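수도 계량기로 집 안 누수 찾는 법

인쇄하기 | 이메일로 보내기

수도 요금이 갑자기 오르면 대개 누수부터 의심하게 된다. 업자를 부르기 전에 계량기만으로 확인할 수 있는 것이 꽤 많다. 공구는 손전등과 종이, 연필이면 된다.
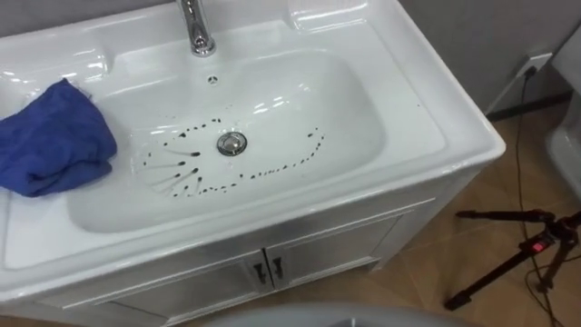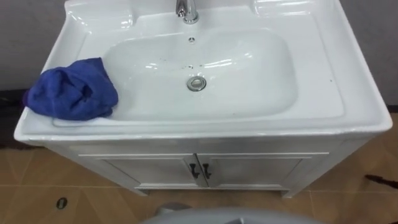 욕실 세면대

우센, 2019-03-08

이 글은 계량기가 세대별로 따로 달린 집을 기준으로 썼다. 다가구 주택에서 계량기 하나를 여러 집이 나눠 쓴다면 모든 집이 같은 시간에 물을 잠가야 하므로 이웃과 먼저 시간을 맞춘다. 온수를 중앙에서 공급받는 아파트는 온수 계량기가 따로 있으니 아래 과정을 냉수와 온수에 각각 한 번씩 한다.

1. 계량기 찾기

단독주택의 계량기는 보통 대문 안쪽이나 마당 바닥의 보호통 속에 있다. 뚜껑은 플라스틱이거나 주철이다. 주철 뚜껑은 무거우니 일자 드라이버를 틈에 넣어 한쪽을 들고 옆으로 민다. 아파트는 현관 옆 복도의 배관함에 들어 있는 경우가 많고, 오래된 건물에서는 싱크대 아래나 베란다 구석에서 나오기도 한다.

보호통 안에 겨울 보온재가 들어 있으면 꺼내서 순서대로 놓아둔다. 나중에 같은 순서로 다시 넣는다. 비가 온 뒤에는 통 안에 물이 고여 있을 수 있다. 바가지로 퍼낸 뒤 한나절 두었다가 다시 열어 본다. 비가 오지 않았는데도 다시 차오르면 계량기 연결부나 바로 앞뒤 배관에서 새는 것일 수 있다. 이때는 수도사업소에 전화한다. 계량기까지의 배관을 누가 관리하는지는 지역마다 다르므로 손대지 말고 먼저 물어본다.

계량기 옆에 적힌 기물 번호가 요금 고지서의 번호와 같은지도 본다. 배관함 하나에 두 집 계량기가 나란히 있으면 옆집 것을 읽기 쉽다. 번호가 지워졌다면 집에서 수돗물을 틀어 놓고 어느 쪽 바늘이 도는지 보면 된다.

2. 눈금 읽기

가정용 계량기는 숫자판과 작은 바늘판으로 되어 있다. 검은색 숫자는 세제곱미터 단위로, 요금은 이 숫자로 매긴다. 1세제곱미터는 1,000리터다. 빨간색 숫자나 빨간 바늘은 그보다 작은 단위를 나타낸다. 바늘판이 여러 개라면 각 판 옆에 ×0.1, ×0.01 같은 배수가 적혀 있다. 배수가 가장 작은 판이 누수 검사에 쓰는 판이다.

바늘이 두 숫자 사이에 있으면 작은 쪽을 읽는다. 9와 0 사이라면 9로 읽는다. 0을 막 지난 것인지 아직 못 미친 것인지 헷갈리면 한 단계 아래 바늘판을 본다. 아래 판이 0에 가까운 8이나 9를 가리키면 위쪽 바늘은 아직 다음 숫자에 닿지 않은 것이다.

숫자판 가운데나 옆에는 별 모양 또는 톱니 모양의 작은 회전판이 있다. 물이 조금만 흘러도 도는 부분이다. 우리 집에 달린 체마르(Cemar) 계량기는 이 판이 은색이고 톱니가 촘촘해서 어두운 통 안에서는 도는지 아닌지 알아보기 어렵다. 손전등을 비스듬히 비추면 낫다. 유리가 더러우면 젖은 헝겊으로 닦고, 안쪽에 김이 서렸으면 따로 적어 두었다가 검침원에게 말한다.

디지털 계량기는 화면이 꺼져 있는 것이 많다. 덮개를 열면 빛을 감지해 켜지는 것도 있고 버튼을 눌러야 하는 것도 있다. 물방울이나 수도꼭지 그림이 깜빡이면 일정 시간 물이 끊이지 않고 흘렀다는 표시인 경우가 많지만, 제조사마다 뜻이 다르니 설명서를 확인한다.

3. 짧은 검사

집 안의 물을 모두 잠근다. 다음 것들을 빠뜨리기 쉽다.

- 세탁기와 식기세척기 (예약 운전 포함)
- 정수기, 얼음이 나오는 냉장고
- 가습기에 연결된 급수관
- 보일러 자동 보충 밸브
- 마당이나 옥상의 수도, 자동 급수 타이머

변기는 물을 내린 뒤 탱크가 다 찰 때까지 기다린다. 오래된 변기는 차는 데 생각보다 시간이 걸린다. 물 차는 소리가 멎은 다음에 계량기로 간다.

가장 작은 바늘판의 위치를 종이에 그린다. 숫자로 적는 것보다 동그라미를 그리고 바늘 방향을 표시하는 편이 비교하기 쉽다. 휴대전화로 찍어도 되는데, 두 번 모두 같은 각도에서 찍어야 한다. 10분을 기다렸다가 다시 본다.

바늘이 움직이지 않았고 별판도 멈춰 있으면 빠르게 새는 곳은 없다. 바늘이 움직였으면 4번으로 간다. 별판이 앞으로 조금 갔다가 뒤로 돌아오는 경우도 있다. 거리의 수압이 오르내리면서 생기는 움직임이고, 누수로 보지 않는다. 한 방향으로만 계속 돈다면 어딘가로 물이 나가고 있다.

검사하는 동안 식구가 손을 씻거나 변기를 쓰면 처음부터 다시 한다. 욕실 문에 쪽지를 붙여 두면 된다.

4. 안쪽인지 바깥쪽인지 가르기

집 안으로 들어오는 원밸브를 잠근다. 단독주택은 보일러실이나 주방 싱크대 밑에 있는 일이 많다. 오랫동안 돌리지 않은 밸브는 뻑뻑하다. 억지로 한 번에 돌리지 말고 조금씩 왔다 갔다 하면서 푼다. 손잡이가 헛돌거나 축에서 물이 배어 나오면 그만두고 밸브부터 교체한다.

원밸브를 잠근 상태에서 별판을 다시 본다. 멈췄으면 집 안쪽 배관이나 기구에서 새는 것이다. 계속 돌면 계량기와 원밸브 사이, 곧 마당이나 벽 속 배관이 의심된다. 다만 원밸브가 낡아 완전히 잠기지 않아도 별판이 천천히 돈다. 잠근 뒤 가장 낮은 곳의 수도꼭지를 열어 보고, 잠시 후에도 물이 계속 졸졸 나오면 밸브 문제다.

안쪽으로 밝혀지면 기구별 밸브를 하나씩 잠근다. 순서는 변기, 보일러, 세탁기, 주방, 세면대가 무난하다. 하나를 잠그고 별판을 보고, 그대로면 다음 것을 잠근다. 밸브를 잠근 순서와 그때의 결과를 종이에 적는다. 혼자 하면 오가는 일이 번거로우니 계량기 앞에 한 사람이 서고 전화로 알려 주는 것이 빠르다.

온수 쪽은 보일러로 들어가는 직수 밸브를 잠가서 확인한다. 이 밸브를 잠갔을 때 별판이 멈추면 온수 배관이나 보일러 내부다. 난방수 압력이 자주 떨어져 보충을 해 온 집이라면 난방 배관도 같이 본다. 보일러 전원은 미리 꺼 둔다.

5. 변기

집 안 누수에서 가장 먼저 볼 곳이다. 소리가 나지 않게 새는 일이 많다. 탱크 뚜껑을 열고 물에 색소를 떨어뜨린다. 식용 색소면 되고, 피바치(Pivach)에서 나오는 알약형 염색제도 써 봤는데 색이 진해서 알아보기는 편했지만 탱크 벽에 자국이 며칠 남았다. 물을 내리지 않고 두었다가 변기 안쪽에 색이 비치는지 본다. 색이 내려왔으면 바닥 고무마개가 닳았거나 제자리에 앉지 않은 것이다.

고무마개는 제조사와 지름을 확인하고 산다. 규격이 같다고 적혀 있어도 경첩 모양이 다른 것이 있으니 헌 것을 들고 가는 편이 낫다. 갈기 전에 마개가 닿는 자리를 손가락으로 훑어 물때를 닦아 낸다. 쇠줄이 너무 길면 마개 밑에 끼고, 너무 짧으면 마개가 뜬다. 조금 늘어질 정도로 건다.

색이 내려오지 않았는데 물 흐르는 소리가 나면 넘침관을 본다. 물 높이가 관 끝까지 차 있으면 급수 밸브가 제때 닫히지 않는 것이다. 부구를 낮추는 나사가 있으면 돌려서 수위를 관 끝보다 손가락 두 마디쯤 아래로 맞춘다. 그래도 멎지 않으면 급수 밸브를 통째로 바꾼다.

6. 수도꼭지와 연결 호스

꼭지 끝에서 떨어지는 물은 눈에 띄지만 밑동에서 배어 나오는 물은 잘 보이지 않는다. 마른 휴지를 꼭지 밑동에 감고 물을 틀었다가 잠근 다음 휴지를 만져 본다. 세면대와 싱크대 밑의 너트도 같은 방법으로 하나씩 닦아 본다. 휴지가 젖으면 그 너트를 손으로 조여 보고, 스패너를 쓸 때는 조금씩만 더 돌린다. 너무 조이면 안의 고무 패킹이 찌그러져 더 샌다.

배수 쪽 누수는 계량기로 알 수 없다. 이미 계량기를 지나 쓰고 버린 물이기 때문이다. 세면대에 물을 받아 한꺼번에 빼면서 밑의 관을 마른 휴지로 닦아 본다. 세탁기 배수관은 탈수할 때 지켜본다.

7. 느린 누수

짧은 검사에서 아무것도 나오지 않았는데 고지서 숫자가 이상하면 길게 재야 한다. 집을 비우는 때가 제일 좋다. 지난 6월에 제네(Dzene)에 다녀오면서 나가기 직전에 눈금을 적고 48시간 뒤 돌아와서 바로 다시 읽었다. 차이는 104리터였다. 욕조 하나를 채우기에도 모자란 양이고, 별판을 들여다보고 있어도 움직임이 잘 보이지 않았다. 밸브를 하나씩 잠그며 이틀 밤을 더 재고 나서야 뒤쪽 화장실 변기로 좁혀졌다. 고무마개를 바꾼 뒤로는 밤새 바늘이 제자리에 있다.

집을 비울 일이 없으면 잠들기 전과 일어난 직후에 읽는다. 밤중에 변기를 썼으면 그날 기록은 버린다. 정수기나 냉장고 급수는 저녁에 잠가 두고 아침에 연다.

기록 양식은 다음 정도면 충분하다.

읽은 시각 / 검은 숫자 / 빨간 숫자 / 잠근 밸브 / 비고

8. 업자를 부를 때

위의 기록을 보여 주면 탐지 시간이 줄어든다. 어느 밸브를 잠갔을 때 멈췄는지, 냉수인지 온수인지, 바늘이 얼마 동안 얼마나 갔는지가 필요하다. 탐지비와 공사비는 따로 받는 곳이 많으니 전화로 먼저 묻고, 찾지 못했을 때도 탐지비를 내는지 확인한다. 바닥을 깨는 공사라면 타일과 방수 마감이 견적에 들어 있는지도 본다.

땅속이나 벽 속 누수는 요금을 일부 깎아 주는 지역이 있다. 수리 전후 사진과 영수증을 요구하는 것이 보통이다. 신청 기한과 대상은 관할 수도사업소에 문의한다. 변기나 수도꼭지처럼 눈에 보이는 곳의 누수는 빠지는 경우가 많다.

세입자라면 공사를 맡기기 전에 집주인에게 기록을 보내고 답을 받아 둔다. 아랫집 천장에 얼룩이 생겼다면 날짜가 보이게 사진을 찍어 두고, 두 집이 함께 있을 때 탐지를 받는 것이 나중에 말이 적다.

9. 마친 뒤

원밸브를 천천히 연다. 갑자기 열면 배관에서 쿵 소리가 나고 약한 연결부가 상할 수 있다. 가장 먼 곳의 수도꼭지부터 열어 공기를 뺀다. 처음 나오는 물이 뿌옇거나 누렇게 보일 수 있으니 맑아질 때까지 흘려보낸 뒤 세탁기와 정수기를 다시 연결한다. 보일러 직수 밸브를 열고 압력을 확인한 다음 전원을 켠다. 계량기 보호통에는 보온재를 도로 넣고 뚜껑이 들뜨지 않게 닫는다.

관련 글

수도 요금 고지서 항목 읽기
변기 고무마개 규격 재는 법
보일러 난방수 보충 순서
계량기 보호통 겨울 보온
싱크대 밑 앵글밸브 교체

문의하기 | 저작권 안내 | 무단 전재 금지 | 맨 위로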